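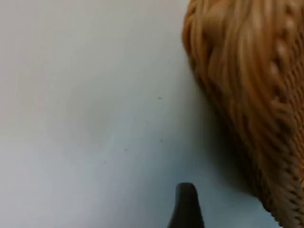

Figure 3. Wrist view during the approach to a knitted item. One finger tip is visible at the lower edge.

4.2 Rules for the start of a trial

The Praltari checklist was used at both sites, Fanska and Brotedo, with one change. In the original, the operator clears the work surface once per shift. We asked for it before every block of 10 trials, as small specks on a white surface (Figure 3) can be picked up by the segmentation step and logged as objects. A block started on a marked surface was kept but flagged.

Soft items were given a lower closing speed than rigid ones, set at 80 per cent of the site default. The operator was not allowed to raise it during a block. Thick knits have loose fibres at the outline, so the edge reported by the camera was treated as uncertain and the first contact was planned inside it.

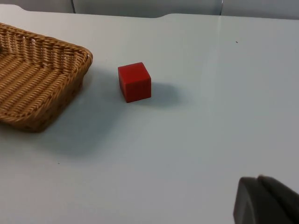
Figure 4. Red cube and empty woven basket on the white table, with part of the gripper at lower right.

For rigid items, the rule was that the object and any container must both be in the wrist view, at least in part, before motion began. Shadows were left as they fell. Leinonen lamps were fitted at Brotedo in November, and trials from before that date are reported separately. In total 992 trials met the rules and 2 blocks were withdrawn.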